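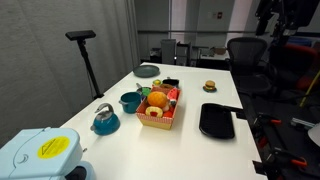
What is the best way to store play food and toy pots so the set stays together?

Put the food in one open basket, keep the pots and pans out on a flat surface next to it, and don't use a container with a lid for anything the kids play with every day.

Search this forum... Go

Play kitchens, dishes and pretend food
Last updated 2019-08-03

gunnel_h
Posts: 3937

I am setting up the play corner again after the summer break and want opinions before I buy anything. We have a low white table, a kettle, a pot, a few pans, a couple of plates and a lot of food. The food is the problem. Last year I had it in a clear tub with a snap lid. The little ones couldn't open it, so they asked a grownup every time, and then the whole tub got dumped out to find the donut.

For now I have gone over to a basket like the one with the red and white checkered sides. Orange, donut, watermelon slice, whatever fits. The burger lives on its saucer. The pots stay out. It has been like that since June and I like it, but my sister says it looks messy and I should go back to the tub.

What do the rest of you do?

tdunstan

Basket. We had lids for a year and it was the same story as yours. If they can see the orange they will play with the orange.

My only complaint with the basket is that the small pieces go to the bottom. Peas, egg halves, slices of anything. I put those in a muffin tin.

wenche.holmgren

I am the sister. I did say messy and I will say it again. A basket is fine for the first ten minutes. After that the food is in the pot, the pot is in the basket, and the basket is on the floor.

What I want is a place for each thing. Bread and cakes in one bin, fruit in another, meat in a third. Picture label on the front of each. I do this at my house with four kids and it takes five minutes at the end of the day.

sebtroncoso
Posts: 2933

Wenche, how old are your four? Sorting by food group works fine with fives and sixes. My youngest is two and a half. He puts the watermelon in the meat bin and he is very sure about it.

We had the three bins and I was the only one using them. I was sorting wooden bread at 9 at night. Went back to one basket.

wenche.holmgren

Four to eight. OK, fair about the two year old. But he will be four someday, and then he will have the habit of throwing it all in one place.

sebtroncoso

He throws it all in one place now with the bins too.

asmund_s

Coming at this from the other end. How much food do you people have? When we took over the playroom at the Prosham library there were more than 300 pieces in a toy chest. Nobody could play with it. The kids would dig, throw things over their shoulder, and walk off. I boxed up most of it and left out what would fit in one basket, plus one pot, one kettle, a couple of pans and some plates. Play got longer right away.

I swap the food every few weeks. The boxes go on a high shelf in the back room, marked breakfast, picnic, soup and so on. When the picnic box comes down it feels like new stuff to them.

So my vote is the basket, but a small basket. If it doesn't fit, it goes upstairs.

tdunstan

Agree with all of that. What size basket did you end up with?

asmund_s

Small enough for a three year old to carry with both hands. I never measured it. If they can't carry it to the table it's too big.

gunnel_h

Åsmund, I like the soup box. What's in it?

asmund_s

Carrots, onion, potato, a leek that has been chewed, two ladles, a pot with a handle, bowls. There was a chicken leg but it went home with somebody.

marigold77

Can I ask about the cardboard kind of basket? I have a checkered one that came with a Claria picnic set and it looks nice but I can't wash it. We wipe the food down with soapy water every week and the one time I put things back damp the bottom went soft. Is there a trick?

tdunstan

Dry everything on a dish towel overnight. Or line the basket with a cloth napkin and wash the napkin. We did that with ours until a kid stood in it.

wenche.holmgren

Or buy a plastic bin. You can hose it off.

marigold77

I have plastic bins. They are ugly and the kids treat them like toy bins. They treat the basket like food. Mine carry it around and have a picnic under the table. They never once had a picnic out of a gray bin.

wenche.holmgren

I'll give you the picnic. I'm keeping my bins for everything else.

gunnel_h

Next question then. Pots and pans: stack them, hang them, or leave them out? I have been leaving them on the table. Kettle toward the front, pot behind it, pans wherever they were left. The table is long so there is still room to play, but I wonder if I should clear it at night.

sebtroncoso

Leave them out. If the table is bare in the morning mine go straight to the blocks. If there is a pan with something green in it, somebody has to find out what's for breakfast.

I do set it up a little after bedtime. Burger on a plate, an empty plate next to it, one thing in the pan. Takes a minute. I don't do a whole display because they wreck it anyway.

tdunstan

We hang ours on hooks on the side of a Fernemwood kitchen. It looks good and the pans stay off the floor. But the handles on the cheap ones don't have a hole, so half of them don't hang. Check that before you put in hooks. The kettle won't hang at all with the handle over the top, or it does but it swings and falls when the oven door shuts.

asmund_s

No hooks in our room, they are at eye level for the crawlers' older brothers. Open shelf, one deep. I don't nest the pans. When they are nested the kids only use the top one.

wenche.holmgren

I nest them. It saves a shelf. We will not agree on this either.

tipene here again (tdunstan), different account on the phone

Has anybody used the Pai shelf with the cutouts for dishes? It has a slot for each plate and a round hole for the pot. Somebody is selling one near me and I can't decide. My worry is that it only fits their own dishes.

marigold77

My neighbor has it. Small saucers fall through the plate slots. Larger plates fit OK. Her pot doesn't fit in the hole because of the side handle, it sits crooked. She took the insert out and uses it as a plain shelf.

tdunstan

Then I'll pass. I have a plain shelf.

gunnel_h

Thank you all. What I am going to do:

One basket on the table, small, with a napkin in it. Fruit, the donut and a few other things.
Burger on the saucer, one plate left empty.
Kettle, pot and pans out on the table, not nested (sorry Wenche).
The rest of the food in boxes in the hall closet. I'll try Åsmund's soup box first.
Tiny pieces in a muffin tin, which I have to go find.

I'm keeping the snap lid tub for the dress up shoes.

wenche.holmgren

You could at least put a picture label on the basket.

gunnel_h

It's a basket of food with food sticking out of it.

asmund_s

One more thing on the boxes. Write a list of what's inside and tape it under the lid. When a box goes back up I check the list, and if the onion is missing I look for it that day. Under the radiator, usually, or in a coat pocket. After two weeks it's gone for good.

marigold77

We found our missing egg half in the piano bench. No idea how long it was there.

sebtroncoso

Does anyone replace single pieces or just live without? We lost the top bun from our burger and now it's patty on bread. I looked for just a bun and everyone wants to sell me the full set.

tdunstan

Felt. Two circles of tan felt, stuffing in the middle, whip stitch around the edge. Mine came out lopsided and they use it more than the plastic one. Use doubled thread or it opens up in the wash.

wenche.holmgren

Post in the swap section too. I have a bag of spare buns and no patties. Message me your address and I'll drop two in an envelope.

sebtroncoso

Sent, thanks. If you need a watermelon slice I have three. They are in the basket somewhere.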